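The kitchen that exists only in a computer

In Gisden, a small group is collecting lessons for robots without cooking a single meal

The first thing I learned at Goddale is that the kitchen has no smell. I had expected at least some coffee. The company works on two floors above a tyre shop in Gisden, and its kitchen is inside a computer in the second room, where a young operator named Konetti sits with a controller in each hand and does the same small job again and again. On his screen, two arms move over a grey countertop. When he moves his left hand, the left arm moves. When he closes his right hand, a gripper closes. 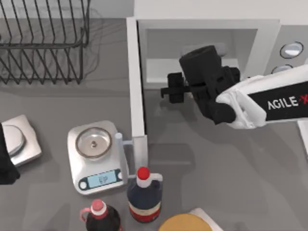 Vandana Bhatia
Contributing writer, science and work

Konetti's job on the morning of my visit was to take a package of food and bring it to the microwave. For a person, this is nothing. For a learning system it is a long chain of small decisions, and the only way Goddale knows to teach it is to show many examples of somebody doing it well. Each example is called an episode. It begins when the operator presses a pedal under the desk and it finishes when he presses it again. Between these two moments the computer writes down every joint of both arms and what the virtual cameras see.

The group has a target of 3,000 episodes for this one kitchen, to be finished in March. There are 6 operators, working in pairs, and a good day gives 400 episodes. Not all of them can be used. Pisharody, who leads the collection, told me that she throws away more than the visitors expect.

"People think that a bad episode is when you drop the thing," she said. "A drop is easy, I see it and I delete it. The difficult one is when the operator was bored. The arm goes to the right place but it goes there in a strange way, with a stop in the middle. The system will learn the stop."

She showed me one of these. I could not see the stop. She played it a second time at half speed and then I saw it, a small hesitation before the door of the microwave, as if the arm had forgotten why it came.

Before every episode, the software changes the kitchen a little. The food may lie nearer or further away, or turned at another angle. The things which are not needed for the task stay on the counter also: a dish rack, kitchen scales, bottles with coloured caps. I asked Pisharody why they do not take them away and make the work simpler. She answered that they did this in the first months, with a clean counter, and the system became very good at clean counters. When they tested it with more objects, it reached for the wrong one. 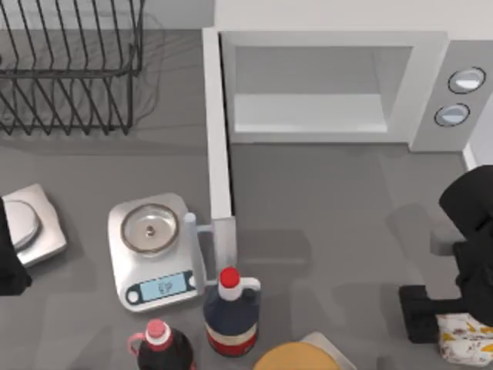 So now the operators must work among the other things, and they have learned to respect them. Konetti keeps his elbows high when he passes a bottle, although his own desk has nothing on it except a cup of tea. He told me that at home he has begun to do the same. His wife finds it very funny.

He came to this work from a call centre. The training took two weeks, and he says the hardest part was the depth. A screen is flat, and in the beginning he closed the gripper too early, in front of the object. Now he looks at the shadow on the counter. When the shadow of the fingers and the shadow of the object come together, he knows he is near.

The advantage of a simulated kitchen is easy to understand. Nothing breaks, nothing has to be washed, and one click puts everything back in its place. With real arms, Pisharody said, her team would spend half of the day on tidying. But the simulation has its own weaknesses. Soft things are the worst. A bag of food in the computer does not bend as a bag in the hand bends, and a system which has practised only with the first can be surprised by the second. For this reason Goddale plans to add 12 hours of recording with real arms at the end of the project, in a rented kitchen on the other side of the town.

I wanted to know if this would be enough. Pisharody took some time before she answered. She said that she does not know, and that another team might say it needs ten times more. There is no agreed number. They will train the system, look where it fails, and collect again for those places.

Before I left, they let me try. I pressed the pedal and moved my right hand towards the counter, and the arm went much faster than I wanted. My gripper closed on the air, twice. On the third attempt I pushed the food against a bottle and Konetti reached over, quite gently, and pressed the pedal for me.

The episode was deleted before I had put down the controllers.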